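Re: [shop-list] Seams opening on the Bondley tabletop

> Two of the seams catch a fingernail now. Is that glue failure,
> or is it the heating? Ours is the 84 cm one.

Probably movement. Wood planks shrink across the grain when indoor air dries out, usually from October on. Glue failure shows as a gap you can slide paper into. Test each seam at both ends and in the middle.

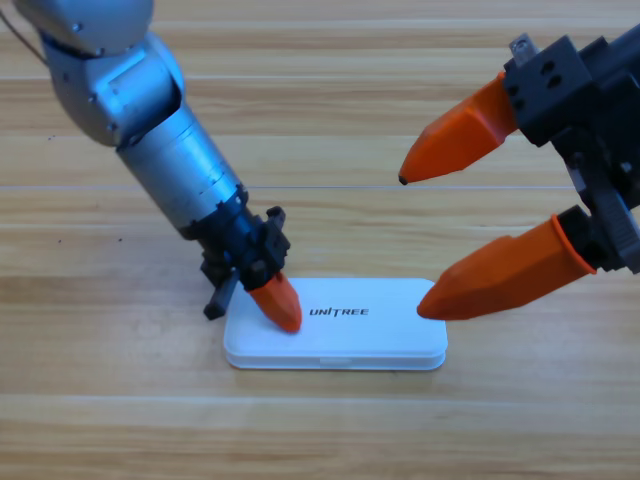
If the paper stops, leave the seam alone. Wipe the top down, let it stand overnight, then apply Habte oil along the grain and remove the excess after 6 minutes. Recheck in 4 weeks before sanding anything.

Endness workshop, bench list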